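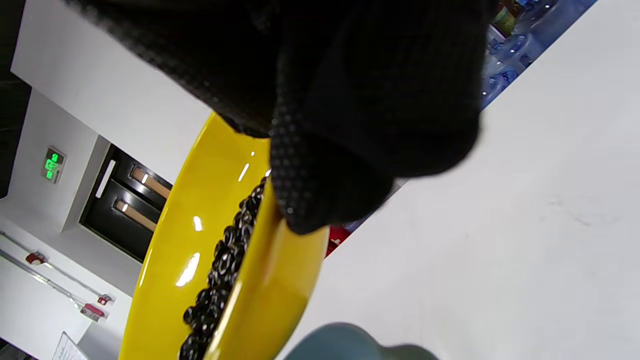
Photo: Nhi Võ / Ritmont

About us

Ritmont, Indville. Small team, seven people, two kitchens. We show robots how to do household jobs by hand. Gripper tool in one hand, glove on the other, go. Tipping a bowl of beans, that sort of thing. Then again. Up to 242 takes in a shift.

Started by Slamet Setiawan and Desmond Mbeki in a rented unit on the Clostinstead road. Remote control work too, ask for Cường Thân. Visits in June, mornings are best. Email frist please, the door buzzer is broken.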